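Squashed drink cartons – flatten them or leave them be?

Posted 4/26/20 in Kitchen & Larder
678 views

tealeaf_marnie
Hello all, hope everyone's keeping well. I've been sorting the shopping on the table and wanted to ask what you do with the little green tea cartons. Mine always get a bit bashed, and I never know whether to put them in the Skendow crate with the tubes and rolls or give them their own spot on the shelf. Pictures so you can see the sort of thing I mean.
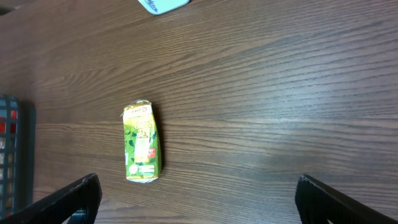
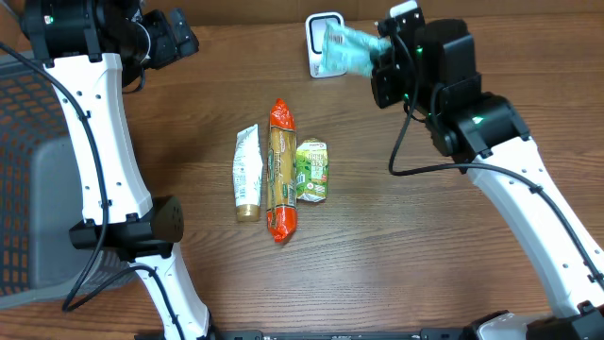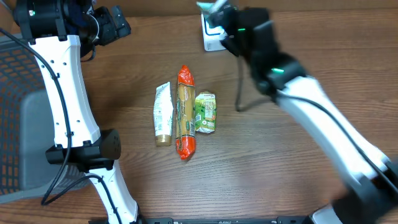

Last one: tube, orange roll and carton side by side on the table.

pottering_on
Lovely wood grain on that table! I'd keep cartons well away from anything heavy, myself. One split on me last July and I was wiping down the Clurnel shelving for ages – sticky right into the corners.

Ifans_fan
Can't agree, sorry. They all go in one crate here, cartons standing up along the side, and it saves so much rummaging. A dent does no harm if the seams are sound.

pottering_on
Well, each to their own, but I'd still want a good look at the folded ends before trusting it next to a roll like that orange one.

tealeaf_marnie
Thank you both, you've given me plenty to chew over! I think I'll try the crate for a week, tubes lying flat at the bottom. Does anyone use those Durkutex dividers, or are they more bother than they're worth?

Ifans_fan
I've got two and I'm fond of them, though they do slide about a bit. A folded tea towel underneath sorts it.

6 comments · 3 shares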